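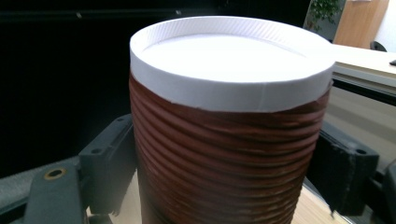

Ridges all the way round, under a smooth white lid.

Why are so many things bumpy?

Go and have a rummage in your kitchen cupboard. I'll wait! Did you find a tin with wavy rings round its middle? What about a bendy straw, or a plastic bottle with grooves in it? Once you start looking for ridges you'll find them all over the place, and I'm afraid you won't be able to stop. I once held up a whole queue at the chemist's because I was busy stroking the hot water bottles.

So what are all those bumps up to? Quite a lot, and the best way to find out is to do some folding.

Try it: the paper bridge

You'll need two thick books, one sheet of ordinary paper and a pile of small coins.

Stand the books up a little way apart and lay the paper across the gap like a bridge. Now pop a coin in the middle. Flump! The paper sags straight away, and your coin probably ends up on the table.

Next, take the same sheet and fold it backwards and forwards, like a fan. Make the folds nice and sharp. Open it out a bit so it looks like a row of little hills and valleys, and put it back on the books with the folds running from one book to the other. Start adding coins again, gently, one at a time. My best ever bridge held 48 pennies before it gave up. My nephew Mathias got nine, but he sneezed.

It's the same paper! You haven't added anything to it. What you've done is make it taller. A flat sheet is ever so thin, so it bends without any fuss. Each fold in your fan stands up on its edge a bit, and paper standing on its edge is much harder to bend. (Try bending a plastic ruler the flat way, then the thin-edge way. See?)

Strong one way, floppy the other

Now pick up your folded paper and squash it from the sides, so the hills bunch together. Easy! It closes up like an accordion. Ridges make something stiff in one direction and leave it bendy in the other, and people who make things can choose whichever they need.

Look at the torn edge of a cardboard box. There's a wavy layer of paper tucked between two flat ones, and that wave is why a box can hold your heavy books without crumpling. The wavy metal roofs you see on sheds and barns use the same idea.
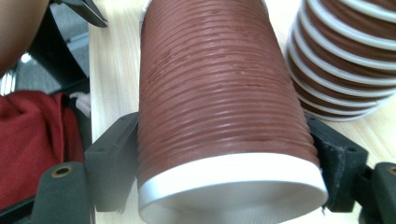 Rings that go round a tube are a bit different. They help to stop it being squashed in from the sides, so a food tin with rings can be made of thinner metal and still keep its shape. And if the tube is made of something soft, the rings let it curve without pinching shut. Think of a vacuum cleaner hose going round the leg of a sofa – or your straw, of course.

Ridges are good for gripping too. Feel the edge of a bottle top, or the sole of your trainer.

Nature had the idea long before we did. A scallop shell is folded like a fan, which helps such a thin shell to be tough. Your own windpipe has rings in it, shaped like the letter C, and they hold it open so you can breathe. Tip your chin up and run a finger very softly down the front of your neck. You may be able to feel some bumps.

Now your turn. Would your paper bridge be stronger with lots of tiny folds or a few big ones? Have a guess first and write it down, then get folding. Use a fresh sheet each time, and keep the coins away from the dog.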